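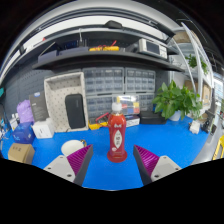 *Red bottle with a white screw cap, on a blue mat.*

# About Proltstead

Proltstead is a football statistics and film service for small colleges and high schools. We chart games play by play, check the numbers, and send coaches a report they can use before their next practice. Our office is in a two-story building behind the old Ladance shoe store, and most of our work happens on the second floor.

## How we started

Védís Hjaltested kept the stat book for her brother's high school team and went on doing it after he graduated. By the time she finished college she was charting games for three schools in the same conference, all on paper forms she had drawn up herself. Coaches liked the forms. They showed where the ball was snapped, which hash it was on, who was in the backfield and what the defense did about it, and the whole game fit in a thin folder.

Rosine Maillard was an assistant coach at one of those schools. She spent her Sunday nights typing the forms into a spreadsheet so she could sort by down and distance. The two of them decided to do the typing for everyone, and Proltstead opened that February with seven teams signed up.

## What we do

A school uploads its game film, usually the sideline and end zone angles. Two people chart the game separately. Their charts are compared, and every play where they disagree goes to a third person who watches it again and decides. Most disagreements are about yard lines, and the rest tend to be about who made the tackle.

A standard report covers:

- Run and pass calls by down, distance and field position
- Formation and motion tendencies
- Third-down and red zone results
- Kick and punt coverage, with return starting points
- Individual stats, formatted for conference reporting

Scout reports on an opponent use the same layout. We only chart opponent film that has been exchanged under the conference's own rules, and we do not pass one client's reports to another.

Last season we charted 3492 quarters of football for 136 teams. Varsity games make up the bulk of it — junior varsity is available, but we take it on only when the varsity schedule leaves room.

## Turnaround

Film received by midnight after a game is charted and back to the school by noon the next day. Overtime games and games with a missing camera angle can take longer, and we will tell you before the deadline if yours is one of them. A full report runs nearly 90 pages when every section is turned on. Most coaching staffs turn off half of them, and the settings carry over from week to week.

## The people

Védís runs the charting room and trains new charters. Training takes most of the summer and uses old film, including a few muddy games where the jersey numbers can hardly be read. Charters have to match the final chart on a full practice game before they work on a live one.

Rosine handles schools, schedules and billing. She is the person who answers when you call the office, and she still draws up the sample call sheets that go out with a new account.

Our charters are a mix of former players, retired coaches and people who simply watch a lot of football. Many work only in the fall. Several also keep stats at basketball games in winter, though Proltstead does not offer a basketball service.

## Our software

We chart in a program called Hukum, built for us by the Kjærgaard office down the street. It runs in a browser and clients can view their reports in it, or download them for printing. Accounts include one head coach login and as many assistant logins as the staff needs. Old seasons stay available for as long as the school remains a client, and a school that leaves can take its data with it.

## Signing up

New schools can join at any point in the season. We ask for a roster with jersey numbers, a schedule and one game of film so we can set up your formation names the way your staff says them. For the coming fall, schools that send their roster by June 14, 2024, will have their account ready before camp opens. Rosters can be changed after that through the same form.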